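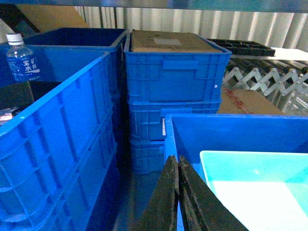

Home Storage Workshop Help Ask Sign in

Stacking crates of different makes, and stopping them sticking

I've taken over a small packing area with a metal wall down one side and a lot of blue plastic crates that came with it. They stack well enough when they match, but I've got at least two sorts and the odd ones lean. The plain bins are worse. Put one inside another and I can't get them apart. Is there a way to sort them without buying a whole new set? I'd like to keep stacks to 3 high next to the roller conveyor.
Posted by packingbench

Sort by the rim first and ignore the colour. Turn two upside down and compare the feet. If the base of one drops inside the rim of the other and doesn't rock, they're a pair. Mark the handle end with a paint pen so you don't have to do it again. We did this with a mix of Hustia and Goson crates and it took 20 minutes.

For the bins, cut a strip of cardboard, hang it over the rim and then nest the next one. It leaves a gap for air and they lift straight out.
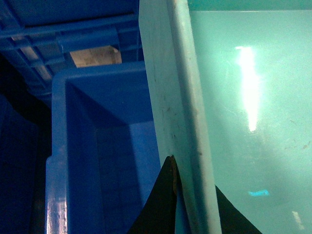 Blue bin and teal bin, side by side

Scuffs on the rim don't matter. A split does, so run a thumb along it before you load up to 12 kilos.
Posted by oldstores

Flat cardboard on the top crate keeps dust out, we do that. Never got on with lids.
Posted by mudlark5

Related
Cleaning tape marks off plastic crates
Do Brultex trays fit a standard shelf?
Storing a folding roller conveyor upright
Keeping a Yurt storage tent dry in January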